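4. Putting the bed frame together

OK, the slats are sorted and you've got the two long rails on the floor. I've built the Grendis frame 7 times now (three moves, plus a couple for relatives), so this section is the order I've settled on, which isn't quite the order in the printed sheet that comes in the box.

1. Lay the headboard face down on a blanket. The finish scratches if you so much as look at it.

2. Hook the left rail into the headboard bracket and push down until it drops. Mine makes a dull clunk. If you get a click instead, lift it out and try again.

3. Do the same on the right, then put in the bolts, finger tight only. Don't get out the wrench yet!

4. Stand the footboard up between your knees and bring the rails to it. A second person is a big help for this one.

5. Now tighten everything, working corner to corner, and go around a second time.

Note: the older Bamow brackets have 2 holes on each side and the newer ones have a slot. Both fit, but with the slot you need the wide washer from bag C.

Caution: keep fingers out of the hook brackets while the rail is dropping. I have a black thumbnail from March to show for it.
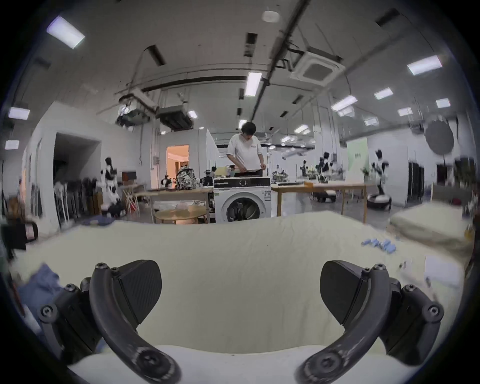 Mattress on, sheet on, and the rest of the room still to do.

6. Set the center leg last. Screw the foot down until it just touches the floor, then give it half a turn more. On carpet, check it again after 30 days or so of sleeping on it, as mine had sunk enough to let the middle sag.

7. Roll out the slats and clip them at both ends. The strap goes underneath (I got this wrong the first time and had to take half of it apart again).

The frame is rated for 1,100 pounds spread evenly, so a normal mattress and two people are no trouble at all. If you have the Terkel drawers, leave the slats off for now and skip ahead to section 5, where we fit the runners.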